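Search this site
Search
Speaker notes: Handling a Product Recall in a Small Store
Shanti Tomar, Vimier Retail Safety Office — April

Opening. Welcome the group and thank Oskari Saarinen for the invitation. State that the session covers food and household goods sold under the Tripathi and Jundier labels.
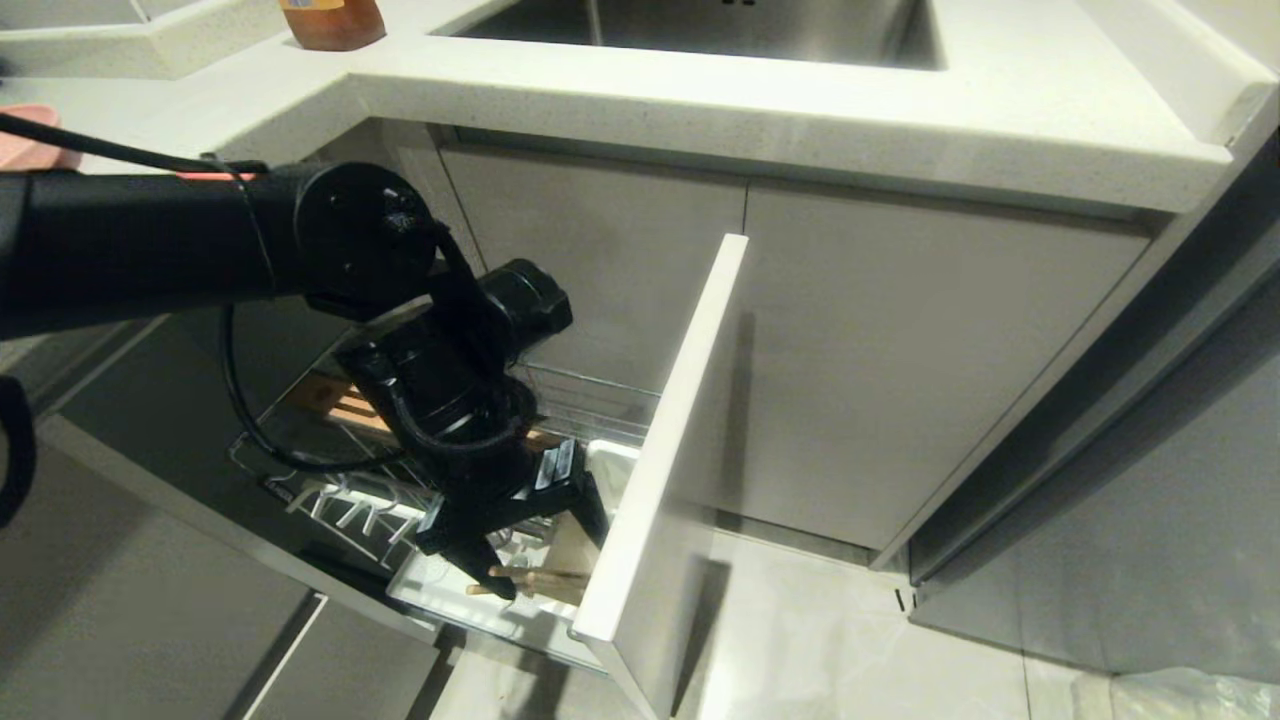
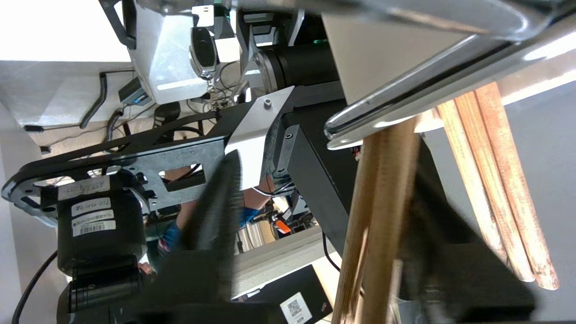

How long should a recall notice stay posted in the store?
Keep it at the register and at the store entrance for 20 days, unless the supplier's letter asks for longer.

Next point: removal from sale. Two members of staff should check the batch codes, one at the shelf and one in the stockroom. Recalled stock is to be sealed, labeled and held apart — it must not go back to the supplier until written instructions arrive.

Refunds. Customers may return an affected item without a receipt. Record the batch code and the amount paid. Last year nearly 18 stores in our group refused refunds in error.

Pause for questions on refunds before moving on to allergen labels. Copies of the Flarement log sheet are at the side table.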